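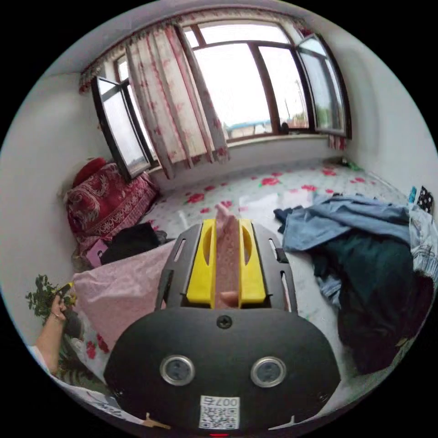

I only went to the textile mill open day at Warkitz because my sister-in-law had a spare ticket and her knee was playing up, and I have to say I'd go again tomorrow. I'm a sucker for anything with flowers on it (curtains, cushions, tea towels, you name it) and this mill has been printing cotton for bedding for longer than I've been alive. I'm still daft about a white sheet with red flowers all over it, the sort my gran kept for visitors, and I'd never once wondered how the red gets on there. Well, now I know, and I've been boring everyone with it since.

Open Days & Outings | Posted October 19, 2023

We were met at the gate by Zdislava Šimek, who handed out earplugs and a map that seemed to be of a different building. There were 20 of us in the group, mostly couples, plus one chap in very good boots who asked about drainage at every stop. First came the bleaching hall, warm as a greenhouse and smelling a bit like swimming lessons. Then up an iron staircase to the printing floor, and oh, the noise! The main machine lays down one colour at a time, each from its own roller, and if one of them slips by a hair the petals end up beside their outlines. Norbert Šťastný has been on that machine for 22 years, no, sorry, I've just checked my leaflet and it doesn't say, but it was a long time anyway. He let us feel the difference between a new roller and a tired one. I couldn't tell, but I nodded.

The bit I liked best was the pattern room upstairs. Drawer after drawer of old designs on paper, peonies and poppies and tiny sprigs for nightclothes, with pencil notes in the margins. Meenakshi Bajpai looks after them and she pulled out number 122, which was turned down for being "too cabbagey". I thought it was lovely.

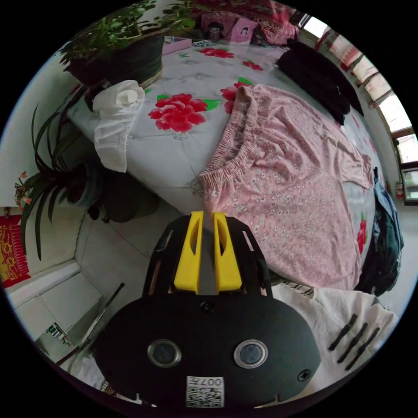
Can you buy the fabric on the day? There's a small shop by the canteen selling ends of rolls and seconds, and they take cards, though the good stuff had gone by lunch.

I came away with 6 metres of a blue sprig and no idea what to do with it. The canteen did a decent potato soup and a very dry poppy seed cake. My sister-in-law's friend, who'd driven, had two slices, so perhaps mine was the end piece. After lunch we had the washing test, where they boil little squares over and over to see which colours give up first.

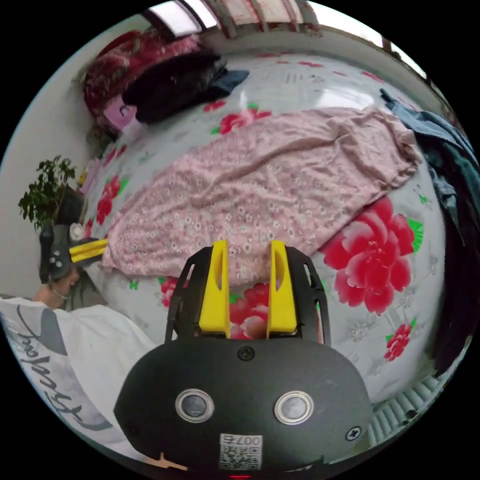 Greens go before the reds, apparently, at least in the old recipes, and there was a board on the wall with all the faded squares pinned up in rows. I could have looked at it for ages but the chap in the boots wanted to know where the water went. Next open day is in November, and I'd wear flat shoes for that staircase.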